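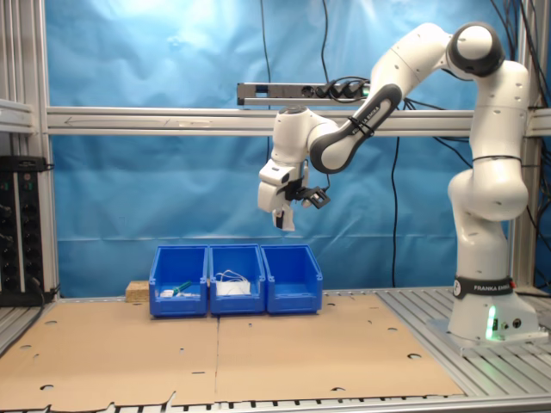 Llegué al laboratorio con una lista de preguntas bastante seria y Ok-hee Jeon me la desmontó en el primer minuto. Yo quería hablar de percepción, de modelos, de todo eso que llena las charlas de los congresos, y ella me preguntó si había visto alguna vez un archivo de registro de un agarre fallido. Pues no. Me sentó delante de una pantalla y me enseñó uno entero, línea por línea (¡con café, menos mal!).

Ok-hee lleva el software de manipulación en Lemwood. Su parte se llama Brustotura y es el planificador: recibe una lista de poses candidatas, descarta las que el brazo no puede alcanzar y decide en qué orden se prueban las demás. "La gente cree que planificar es encontrar un camino", me cuenta. "Encontrar un camino es fácil. Lo difícil es tirar rápido los que no sirven".

Le pregunto cuánto es rápido y se ríe. La primera versión tardaba 1238 milisegundos en devolver una trayectoria. La de ahora tarda 90. Quise saber qué truco había detrás y me decepcionó un poquito, la verdad: dejaron de comprobar las colisiones con la geometría completa en cada paso. Primero pasan unas cajas muy gordas alrededor de cada eslabón, y solo cuando una caja toca algo sacan las mallas buenas. "Es lo que dice cualquier libro", admite ella. "Tardamos un año en hacerle caso al libro".

La percepción va aparte, en un módulo que se llama Bae y que escribió casi todo otro equipo. Entre los dos hay una frontera que a Ok-hee le importa muchísimo, y aquí se puso a dibujarme flechas en una servilleta. Bae entrega poses con una incertidumbre asociada y Brustotura no le pregunta nada más. Ni qué objeto es, ni de qué color, ni qué cámara lo vio.

- Pero entonces, ¿qué pasa cuando Bae se equivoca? - le digo.

- Que mi planificador obedece muy contento y va al sitio equivocado - me contesta - . Por eso la incertidumbre tiene que ser sincera. Prefiero un módulo que me diga "no sé" a uno que me dé cuatro decimales.

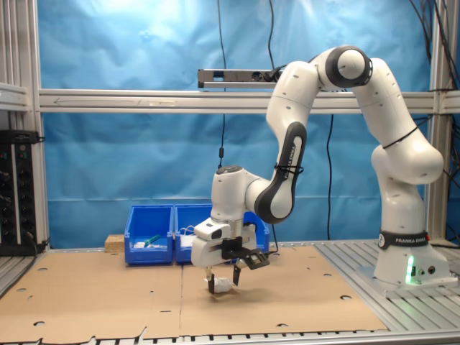
Los objetos blandos son su tema favorito, y cuando empieza no hay quien la pare. Una pieza rígida tiene una pose y ya está, pero un trozo de papel o de tela arrugada no tiene un "delante" ni un "arriba" que valga la pena calcular. Me señala el bulto blanco arrugado que está sobre el cartón, justo debajo de la pinza, y me pregunta dónde lo agarraría yo. Digo que por el centro. "Bae también decía eso", responde, "y el centro era muchas veces un hueco". Ahora buscan pliegues que sobresalgan y puntúan cada uno según el espacio que queda para los dedos. El cartón agujereado también tuvo su historia: una versión antigua tomaba los agujeros redondos por objetos oscuros y planos, y hubo que añadir una comprobación de altura antes de aceptar cualquier candidato.

Para encontrar esas cosas usan Dedelance, la herramienta de reproducción, y creo que es de lo que más orgullosa está. Guarda todo lo que entró en el planificador y permite volver a ejecutarlo con otra versión del código, sin mover el brazo. Tienen archivados 3964 intentos. De ahí han separado 54 que llaman "los feos", y ningún cambio entra en la rama principal sin pasar por ellos.

"El año pasado, en diciembre, arreglé un fallo de singularidades cerca del codo y me fui a casa feliz", recuerda. "Al día siguiente, once de los feos no pasaban. Había cambiado el orden de dos articulaciones en una función auxiliar. ¡Dos índices!"

Le pregunto si no le tienta cambiarlo todo por una red que vaya de la imagen al movimiento. Se lo piensa un rato. Me dice que ya prueban políticas aprendidas para el último tramo, el de la aproximación, y que le gustan, pero que quiere seguir teniendo un sitio donde poner un punto de interrupción. Lo siguiente en su lista es bastante menos vistoso: unificar los nombres de los sistemas de referencia, que ahora mismo se escriben de tres maneras distintas según quién tocó el archivo.

Antes de irme le pedí una copia del registro que me había enseñado al principio. Me la mandó esa misma tarde, con dos líneas marcadas en amarillo y una nota: "el error está entre estas dos". Sigo buscándolo.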